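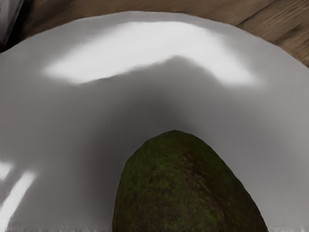
Stirnon brings simulated kitchen training to Pratora meal plant in Morrison

Staff on the preparation lines help decide what the robots learn first

MORRISON, December – Stirnon, a developer of automation for food preparation, today announced that its robot cells have started regular work at the Pratora meal plant in Morrison. The cells take over part of the sorting and placing of whole fruit, a task which until now was done fully by hand in every shift.

Before a cell handles real fruit at the plant, its control software is trained in Tidalell, the simulation program of Stirnon. In Tidalell, the items of the daily work are rebuilt on the computer: an avocado with rough green and brown skin, a white plate with strong reflections, a wooden table. Glossy plates are a known difficulty for camera systems, and the skin of an avocado can be very dark on one side and green on the other. The software practices with such cases many times, and no food is used for it.

For the first phase, Stirnon prepared 1406 simulated situations. Of these, 760 were proposed by the employees of the preparation lines, who were asked to write down what makes a piece of fruit hard to pick up or to judge. Their notes were collected on paper cards next to the time clock and were discussed with the engineers each Tuesday before the early shift.

"I have placed fruit on plates for many years, and I never had to explain how I do it," said Marisol Flores, shift leader at Pratora. "In the first weeks we found it strange to be asked. Then my colleagues began to bring cards every day. Now when a cell makes an error, we know whom to call, and we can show on the screen what was wrong."

The work at the plant changes in several points. Employees who before stood at the sorting belt for a complete shift now change their position after 2 hours. Checking for ripeness stays a manual task, as well as cutting and the final control of each tray. Pratora has also created a new position on each shift, the cell attendant, which is open to line employees and is paid at a higher grade. Training for this position takes place during working hours.

Pratora confirms that no contract was ended in connection with the project. The number of employees on the night shift will be reviewed together with the employee representatives after the first season.

In the next phase, Stirnon will add mangoes and pears to Tidalell, and also bowls with a high rim – a wish that came from the cards. The company plans to extend the collection by 1000 further situations.

About Stirnon
Stirnon develops robot cells and simulation software for kitchens and food plants. Tidalell is part of every installation and is also offered as a separate license.

Press contact
Stirnon, Press Office, Morrison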